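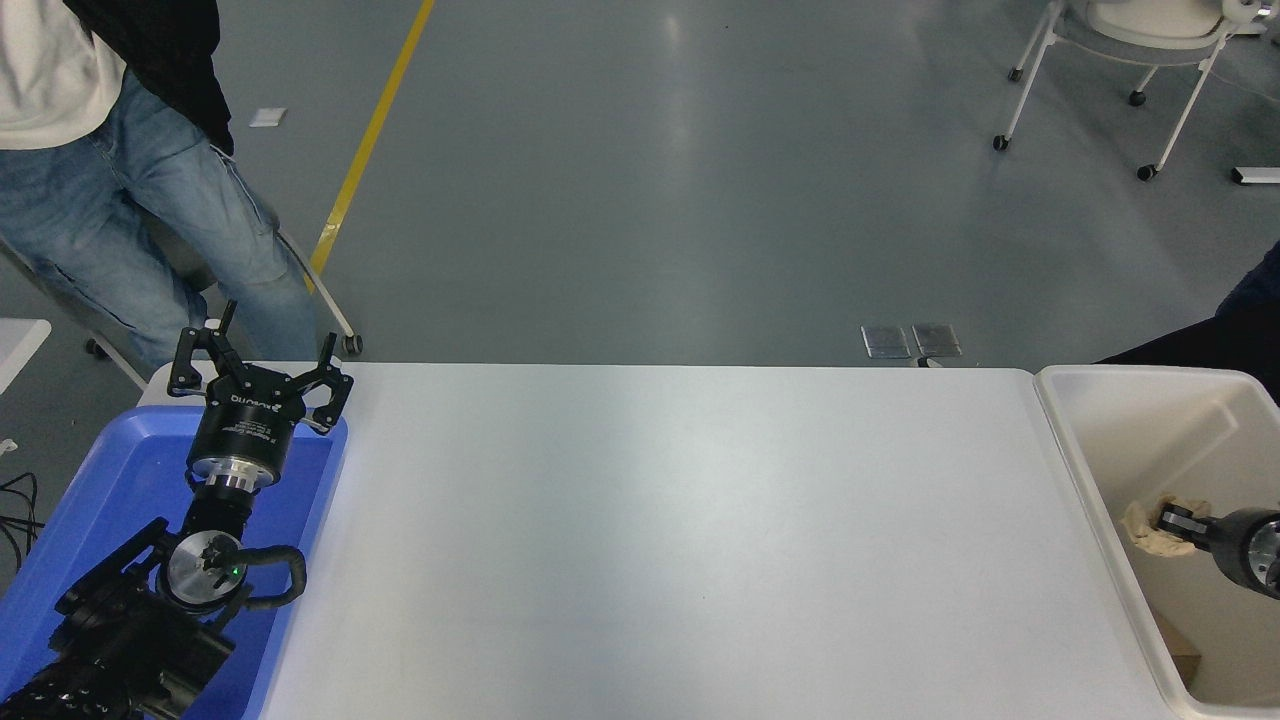
Leave Some Room in Your Week
Posted 2023-01-17 by Marlina Lumenta
Filed under: Opinion, Home Life

My grandmother kept a wall calendar from the feed store, and most of the squares on it had nothing written in them. I found a stack of them when we cleaned out her place in Fistindale. Dentist, church supper, "call Ruth," and then four or five blank squares in a row. She raised three kids and kept chickens and I never once heard her say she was swamped.

My own calendar has colors. Green is work, orange is the kids, purple is the stuff I said yes to in September when the weather was nice and I felt like a person with energy. By the middle of last fall I had 12 purple things going. Twelve! I was making a spreadsheet for a bake sale at eleven at night and getting mad at the muffins.

So my opinion, and I'll just say it, is that most of us ought to be doing a lot less, and that we should stop acting like free time is something you have to earn or explain.

The polite lie

When somebody asks you to do something and you don't want to, you're allowed to say you're busy. Everybody accepts busy. What you're not allowed to say is "I have nothing on that evening and I'd like to keep it that way." I tried it on my neighbor Tatu Kimaro when he asked me to join the Thursday-type trivia team he runs at Parsons (the diner, the one with the good pie). He looked at me like I'd told him I didn't care for his dog.

He came around, by the way. He told me a few weeks later that he'd skipped trivia himself and sat on his back steps with a beer and listened to somebody's radio two yards over. He said it was the best part of his month. I didn't say I told you so, but I did bring it up twice.

I think people hear an open evening as an insult. If I have the time and I still won't come, then it must be about you. And it almost never is. I like Tatu fine. I like his team. I just also like my couch, and a bowl of cereal for dinner, and going to bed with wet hair at 8:45.

What about money, though

My friend Sulastri Hutapea read an early version of this and wrote "must be nice" in the margin, with a little face. Fair enough! She works two jobs and her blank squares were taken from her a long time ago. I'm not going to tell her to light a candle and breathe.

But I don't think she's who I'm arguing with. I'm arguing with me, and with people like me, who have a decent schedule and then cram it full ourselves. The school newsletter from Covside Elementary had nine sign-up links in it last month. I counted because I was about to click on all of them. Sulastri can't click on any of them, and she says the thing that makes her feel worst is seeing the same six parents on every list, looking tired and slightly heroic. If those six did half as much, maybe the school would drop a few events, and then she wouldn't be missing so many.

I hadn't thought of it that way before. When the eager people keep raising the bar, the folks who can't reach it feel it too.

My experiment, such as it was

I gave myself 30 days. The rule was that two evenings a week stayed blank, and I couldn't fill them ahead of time with anything, including fun things. If the day came and I wanted to call my brother or go walk by the old mill (it says 1939 over the door and I'd never noticed), great. I just couldn't plan it.

The first week was awful. I cleaned the oven. I looked at my phone so much that my thumb hurt. The second week I dropped out of the neighborhood cookbook, which meant writing a very uncomfortable email to Afiq Simanjuntak, who wrote back in four minutes with "lucky you, can I quit too?"

After that it got easier, or maybe I got used to it. My daughter started wandering in on the blank nights and talking. Real talking, about a girl in her class and about whether fish get bored. She doesn't do that when I've got my shoes on.
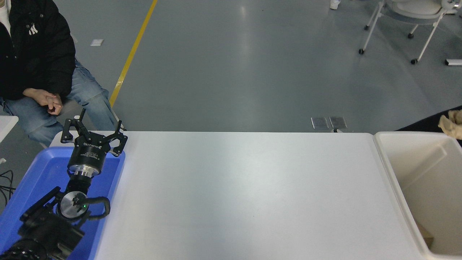 Where I've ended up

I kept the two evenings. I'm down to five purple things, and I'd like to get to three, but one of them is coaching and I love those kids. I still say yes too fast. Last week I agreed to bring chairs to something and I don't even know what it is. If you're the one who asked me about the chairs, please send me the address.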